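Bunlow large zip bags: two months with a bag that costs too much

Reviewed after two months of daily use in a small café kitchen and one seaside booth
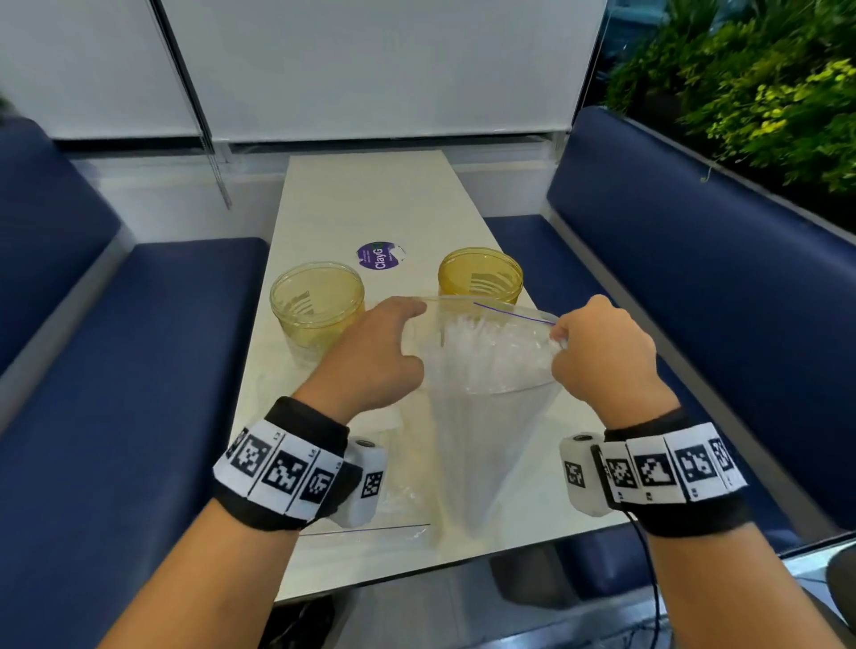 What you get

Ten bags in a flat card sleeve. I bought mine from the Ivness website in August, when they were the only place with the large size in stock, and paid 199 pence per bag once postage was in. That is a silly amount for a plastic bag. The ones from the supermarket hold sandwiches perfectly well and cost next to nothing, so I went into this wanting to dislike them.

The bag is clear, big, and has a thin blue-purple zip stripe along the top. The sleeve says "wide mouth", "café grade" and "reusable up to 40 times". I don't know what café grade means. As far as I can tell neither does Bunlow, as the leaflet never mentions it again.

What I wanted them for

Cups, mainly. We get through a lot of clear plastic cups, and they arrive in long sleeves that split the moment you look at them. Once the sleeve has gone you have a tall leaning stack gathering dust, and you end up throwing away the top few every morning. I had been using bin liners with a knot in them, and I would still say a bin liner does most of the job.

The other things I tried were paper napkins, lids, spare straws and a few tubs of modelling clay that live by the booth for children on wet afternoons.

Getting things in

The mouth is wide enough, but it won't stay open by itself. The plastic clings, and you need one hand to hold the bag down and the other to keep hold of the upper edge. With a stack of cups that means laying the bag on the table and feeding them in lengthways, narrow end first. If you stand the bag up and drop them in, the bottom cup catches on the side and the rest fold over it. I did this several times before giving in and working flat.

A stack of cups is a cone, and a bag is a rectangle, so there is always a wasted corner or two by the narrow end. I tried putting a second stack in the other way round. It went in, but the zip would only close over it with a good deal of swearing, and it had popped open again by the time I'd made a coffee. One stack per bag, then, and at this price that starts to matter.

The zip

This is the part Bunlow is proud of, and it is all right. You can feel it close, and the colour does help you find the two edges when the light is poor. Run your thumb along it twice, though. Mine looked shut after one pass on plenty of occasions and was open by a finger's width at one end. The cheaper Matić bags I had before were stiffer to close but I trusted them more when they were.

After two months two of the ten have zips that no longer meet properly at the corner. They are still usable for napkins. Neither had been through anything like 40 uses, unless Bunlow counts opening a bag to take out one cup.

Washing and drying

The leaflet says warm water and a soft cloth. Washing is easy enough and drying is a nuisance. Water sits in the bottom fold and stays there, and if you put cups in too early you find them misted up the next day. Turning the bag inside out helps, but the corners never quite go. I peg mine over the sink overnight.

Compared with a proper box

A friend in the trade swears by the Deretti cup tube, a rigid thing with a screw lid. It keeps cups cleaner and you can stand it on a shelf. It also takes up the same space whether it is full or empty, and in a narrow booth with a bench on each side there is nowhere for it to go. The bag wins there — it folds flat and goes in a drawer.

For the clay tubs the bags were a waste of money. Tubs already have lids.

Small complaints

The card sleeve tears on first opening and can't be closed again. There is nowhere to write on the bag, and marker pen wipes straight off. The Ivness listing boasts 1,848 reviews, but plenty of the ones I read were for the small size, which has a different zip altogether.

Would I buy them again?

At full price, no. I'd pay half, and only for the large size, and only for cups. If you have shelf space get a tube, and if you have neither space nor money a knotted bin liner is still doing the rounds in my back kitchen.

Three stars out of five. It was going to be two until I went a whole week without binning a dusty cup.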